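Why do bowls fit inside each other?

By Séverine Besnard

Open a kitchen cupboard and look at the bowls. In many homes they stand one inside the other, like a small tower. Have you ever asked yourself why this works with bowls, and why it does not work with apples or balls?

The secret is the shape. A bowl is wide at the top and narrow at the bottom. The bottom of one bowl is smaller than the opening of the next one, so it can slide inside. When things go one inside the other in this way, we say that they "nest". The word comes from the nests of birds.

A ball is different. It has no opening, so nothing can go inside it. You can try to put one ball on top of another, but it will roll away before you take your hand back!

Now think about space. Three bowls side by side need three places on the table. If you put them in a stack, they need only one place. The stack is a little higher than one bowl, but it is not three times as high, and this is the clever part. Each new bowl hides almost completely inside the bowl under it, and only a part near the rim stays outside. 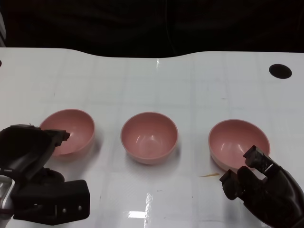
Bowls of the same size and the same shape make the best stack. Every rim sits at the same distance from the next one, and the tower stands straight. If the sizes are mixed, you must begin with the biggest bowl and finish with the smallest. Try it in the wrong order and you will see that the big bowl sits on top like a hat – it wobbles, and it can fall.

Sometimes two bowls stick together and you cannot pull them apart. This can happen when they are put away wet. A thin film of water closes the small space between them, and the air cannot go in easily. Do not pull very hard. Turn the top bowl gently to one side, and ask an adult for help if it is made of glass or china.

Something to try at home

You need 3 plastic bowls of the same kind, a ruler and a pencil.

Measure the height of one bowl and write it down. Put the second bowl inside it and measure the stack. Then add the third bowl and measure again. How much higher does the stack become each time?

My neighbour's daughter Dalal did this with her soup bowls. One bowl was six centimetres high, and every extra bowl added only one centimetre. She then wanted to know how high a stack of 100 bowls would be. Can you find the answer before you turn to your own bowls?

(It is 105 centimetres: six for the first bowl, and 99 for the others.)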